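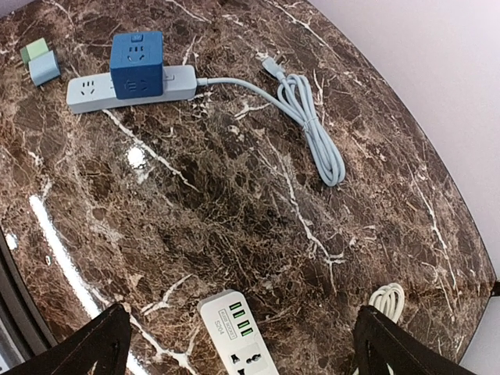

An old house will always be short of outlets and you may as well make peace with it, one reader wrote to us in November, after our piece on the brick row houses along the canal. I read that line out loud at a kitchen table in Prulness, and the woman pouring my coffee laughed so hard she had to put the pot down.

"Well, I never made peace with it," she said. "I made a list!"

She has been an electrician for most of her working life, first with Van Damme, the firm over in Brorkach, and then on her own, and nearly all of her customers live in houses older than their grandparents. Her own place is 103 years old. When she bought it there were three outlets on the whole ground floor, and one of those was behind the stove, where it did nobody any good.

I asked what she tells people when they first call, and she took her time over it, stirring her coffee long after the sugar must have been gone.

"I ask them to live in the house a while first. Walk around in the evening and notice where you sit, where you read, where the phone ends up at night. People want to hand me a floor plan, and that's fine, I like a floor plan, but it doesn't know that your husband irons in the hallway." 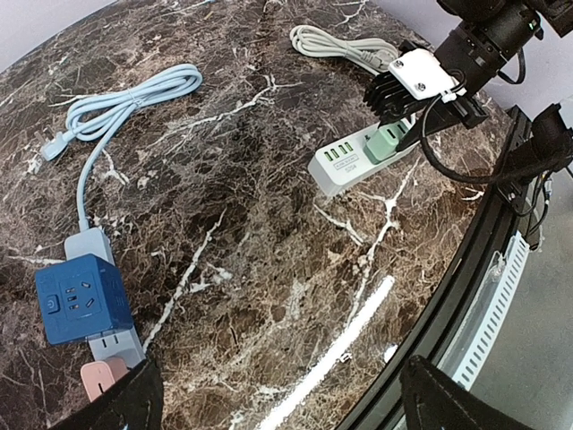 The money comes up sooner or later, of course, and she doesn't mind talking about it. Her own first floor cost her $3,609, most of it for plaster repair, and she did the wiring herself. The permit and inspection came to $1,125 on top of that, "and I grumbled about it like anybody else would, and then the inspector found a junction box I'd have sworn was fine."

Space heaters are the one subject that makes her stern. They go straight into the wall, she says, never into a power strip, and she has driven across town late at night to say so in person. Lamps and chargers worry her a good deal less, so long as one strip isn't plugged into another.
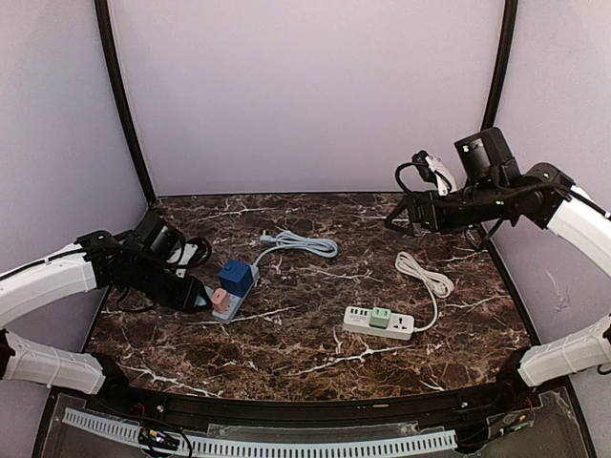

Power strip on a brown tabletop with white veining.

These days she gives some of her evenings to Zellomlow, the repair project that meets in the old school, where people bring in lamps they can't bear to throw away. She loves it, though her knees don't care for the stairs.

"You'd be amazed what folks hang on to," she told me, getting up to rinse the cups. "Last winter it was a lamp shaped like a goose. New cord, new plug, and off it went home again. I wanted to keep it myself."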